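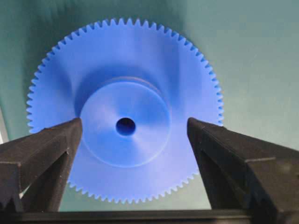

## Trarness gear set - readme

Notes for the box of plastic spur gears, plus the sheets in this folder. Written in a rush before the February clear-out, will tidy up later.

### What's in the folder

- `gears.csv` - one row per gear: colour, teeth, bore, which tray
- `pairs.csv` - which ones mesh well together and which bind
- `spares/` - drawings for the bits that go missing most
- `old/` - the Pernuser lists, don't use, the bore column is wrong

### The big blue one

Listed as `B-80` - 80 teeth, 8 mm bore. Raised round hub in the middle, flat web out to the rim. Fine teeth, so it only runs with the other fine ones. Don't force it against the coarse Sirkevton gears, you'll chew the tips and then it clicks for ever.

Usual partner is `B-40`. Gives 2:1, good for the crank table and the slow turntable.

### Columns

| column | meaning |
|---|---|
| `id` | colour letter + tooth count |
| `teeth` | whole number |
| `bore_mm` | measured with a pin guage, not calipers |
| `hub` | raised / flush |
| `tray` | T1 to T4 |
| `state` | ok, worn, chipped |

Blank `state` means not checked yet. It does not mean ok.

### Handling

- Push on by the hub, never the rim. Rims flex.
- Tight on the shaft? Twist gently. No hammer.
- No oil. Dry plastic is fine, oil picks up fluff and makes a grey paste in the teeth
- Wash in luke-warm soapy water, old toothbrush for the gaps
- Keep off the windowsill - the Lappalainen set went brittle there

### Known problems

- Two ids repeat in T3. Not fixed.
- Colours are by eye. Some of the "violet" rows are probaly blue, check before you sort by colour.
- Wear was only looked at after a run of 1000 turns on the hand crank, nothing longer. No idea how they hold up past that.
- Hub depth not recorded at all. Should be.

### Adding a gear

1. Count the teeth twice. Mark your start with a bit of tape.
2. Check the bore.
3. Add the row at the bottom of `gears.csv`, don't re-sort.
4. Try it against a 40 and put the result in `pairs.csv`.

### To do

- labels for T4
- shaft list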